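Learning to Walk Slowly

Wed 20 November

So I've started walking to work. It's 30 minutes each way if I cut behind the Lema bakery, and a good bit longer if I go in (I go in a lot). Back in September I was still taking the bus every morning and arriving cross, and then the Pernitz line got rerouted and I thought, fine, I have legs.

The first week was awful! Wrong shoes, wrong coat, a blister the size of a quarter. By the second week I'd started noticing things — which gardens get the early sun, which dog on Hindaden Street hates me personally, how many people around here leave their curtains wide open at seven in the morning. I've become terribly nosy about other people's wallpaper, and I now have strong feelings in favor of big old-fashioned florals.
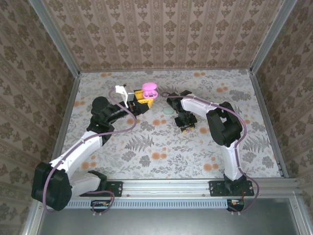

Halima Langat wrote to me after my last post that I should stop timing myself and just leave the house earlier, and that the hill by the library gets easier once you quit racing the cyclists up it. She was right about the hill. I still check the clock at the top, but I've stopped muttering at it.

What I can't decide is whether to listen to anything. For a while I had a history podcast going, six episodes on canals, and I got to my desk every day knowing a lot about locks and having no memory of the walk. Then I tried music, which made me march. These days I mostly do the way in with nothing and save the earbuds for the trip home, when it's dark and the traffic on the main road is loud and dull. 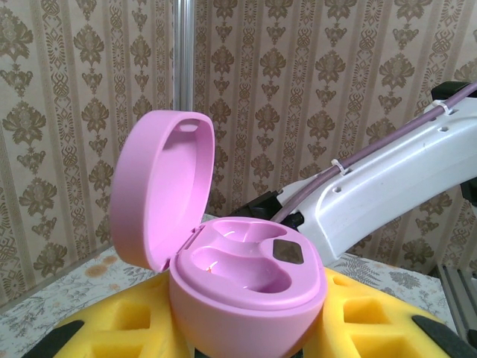

What I'd tell anyone starting now

Buy the socks before the shoes. Keep a spare pair at work, plus a towel for the rainy days. And eat something first, or the bakery will get around 400 dollars a year out of you, as it's going to get out of me.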